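Playing the Wind at Hostwood

College golf teams spend much of the fall working on the parts of the game that can be measured on a practice range. Ball speed, carry distance and launch angle all respond to repetition, and players arrive at the spring schedule with a clear record of how far each club travels in still air. The spring schedule is seldom played in still air. At Hostwood, where the regional season opens in March, the wind comes across the open side of the property by late morning and stays until the final groups have finished.

The course was laid out on former grazing land, and its designers kept most of the original contours. Only the first 5 holes have any real shelter. From the sixth tee the ground rises toward a long ridge, and for the remainder of the round a player is exposed to whatever the day provides. Teams that have visited for several seasons treat those opening holes as the place to make a score. Teams that have not often play them cautiously and pay for it later.

The Fillier women's program has made the trip to Hostwood in each of its 11 seasons. The coaching staff begins preparing for it as soon as the winter break ends. Sessions are moved from the covered range to an open field on the north side of campus, and players are asked to leave their distance devices in the bag. They hit to targets without being told the yardage, then walk out to see where the ball finished. The exercise is slow, and first-year players tend to dislike it. By the end of the second week most have begun to take an extra club and a shorter swing without being told.

That adjustment is the central lesson of wind play. A harder swing produces more spin, and spin into a headwind lifts the ball and shortens its flight. A smoother swing with a longer club keeps the ball lower. The principle is familiar to anyone who has taken a lesson, yet under tournament conditions it is often the first thing to go. A player who has come up short on one green will usually try to hit the next approach harder.

Crosswinds present a different problem. There are two accepted methods. The first is to aim away from the target and allow the wind to carry the ball back. The second is to shape the shot against the wind so that it flies close to straight. The MacAulay program, which has finished ahead of Fillier at Hostwood in 9 of those 11 seasons, teaches the first method almost exclusively. Its players are expected to choose a starting line, commit to it and accept the result. Shaping the ball is reserved for upperclassmen, and then only when a hazard on the downwind side makes drift too costly.

Fillier has moved in the same direction, though more gradually. The staff reviewed its scorecards from recent visits and found that most double bogeys had followed an attempted shaped shot that started on the wrong line. The team now plays the simpler shot from every tee on the back nine. Scoring on those holes has improved, and the players report that their decisions take less time.

Putting in the wind receives less attention than it should. On an exposed green a strong gust can move a slow putt off its line, and it can unsettle the player's balance before the stroke begins. Both programs teach a wider stance and a lower grip for these conditions. MacAulay also has its players practice 21 consecutive short putts on the most exposed green available, starting again after each miss. The drill is scheduled for the end of the afternoon, when the wind is at its strongest and the players are tired. It has been known to continue until the light is poor.

Equipment plays a smaller role than many spectators assume. Some players carry a driving iron in place of a fairway wood, and a few change to a ball that spins less. Coaches in the region generally advise against more extensive changes. A player who is uncertain about the wind gains little by also being uncertain about her clubs. Rain clothing is a different matter. A loose jacket that catches the wind during the backswing can undo a careful setup, and several teams now require close-fitting outer layers on exposed courses.

Pace of play also suffers. Groups wait for gusts to pass, change clubs after taking their stance and consult with coaches more often than they would on a calm day. Tournament officials at Hostwood have responded by widening the intervals between starting times and by moving the first groups to 7:30 in the morning. The earlier start gives those groups several holes of quiet air. To balance the advantage, the order is reversed for the second round.

The Flikonen Cup, the team competition that closes the spring meeting, is decided over the final round alone. Each school enters 5 players and counts the best four scores, and this format rewards steadiness throughout the lineup. A single low round is welcome, but it cannot cover two poor ones. Past winners have seldom included the individual champion. They have more often been teams whose third and fourth players kept the ball in play along the ridge and made their pars where they could.

For the Fillier staff, that history has shaped the way the lineup is chosen. Qualifying rounds are now held outdoors regardless of the forecast, and scores made on calm days are given less weight than those made in poor conditions. The policy has cost at least one long hitter her place for the trip. It has also given a regular position to players who might have been overlooked in an earlier season, among them two who had never traveled with the team before. Both are expected to play again when the schedule turns to the inland courses, where the trees are taller and the fairways a good deal narrower.
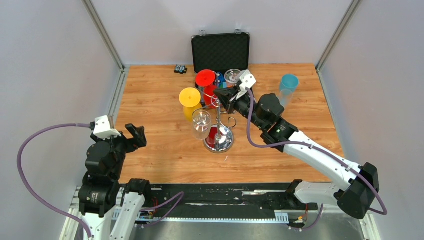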